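Unit 5: Care of Tables and Other Hard Surfaces
Housekeeping and Dining Room Practice, Course Handout
Last updated: January

This unit concerns the daily care of smooth tabletops in dining rooms, break rooms and shared work areas. It follows the unit on floors and assumes that students have already read the section on cloths and their laundering. The practical session is held in the training room at Bruvwood and begins at 9 a.m. Students should bring their own apron. Cloths are issued at the door and returned to the bin marked for used linen.

1. Types of spill

For the purposes of this course, spills are grouped by what they leave behind. Plain water leaves little on a sealed surface, although it may mark an unsealed one. Tea, coffee, juice and soft drinks leave color, sugar or both, and a thin film can remain after the liquid has been taken up. Oils and sauces spread under pressure and call for a detergent. Students are expected to name the group before choosing a method. Where the liquid is unknown, it is to be treated as an unidentified substance, gloves are to be worn, and the supervisor is to be told.

2. Looking before wiping

A spill seldom consists of a single puddle. Liquid that falls from any height breaks up, and small drops land beside the main pool or trail away from it. These drops dry first and are the marks most often missed. Before the cloth is put down, the student should look across the surface from a low angle, facing the light, and find the outer limit of the drops. The working area is then taken to be the whole of that patch, with a hand's width added on each side.

Two puddles close together are handled separately. The farther one is taken up first, so that the sleeve and forearm do not pass over a wet area on the way back.

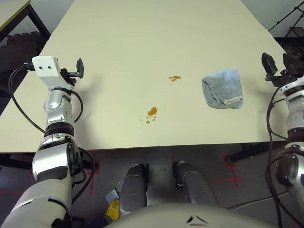
Mei Tillman asked whether the small drops ought to be wiped before the puddle itself, given that the cloth is still dry at that point. The course team's view is that either order is acceptable on a sealed top, provided that a clean face of the cloth is used for each. On unsealed wood the puddle should always come first, as it is the larger risk to the surface.

3. Folding the cloth

The cloth is folded in half and then in half again. This gives a pad thick enough to hold liquid and provides several clean faces in turn. Hems and seams should be kept to the outside of the stroke – a raised seam tends to lift the cloth and leave a line of liquid behind it. A cloth that has been used on all its faces is finished and goes to the linen bin.

4. Taking up the liquid

Set the pad down on the puddle and press lightly. Do not rub. When the liquid has been absorbed, lift the pad straight up, turn it to a clean face, and draw it from the outer edge of the patch toward the middle. Sugary drinks require a second pass with a damp cloth and a third with a dry one. Liquid close to the front edge of a table must be drawn back from the edge, and the underside of the edge is to be checked by hand.

5. Assessment

The practical is marked out of 6. Late written work should be sent to Shiyu Tian before the next session.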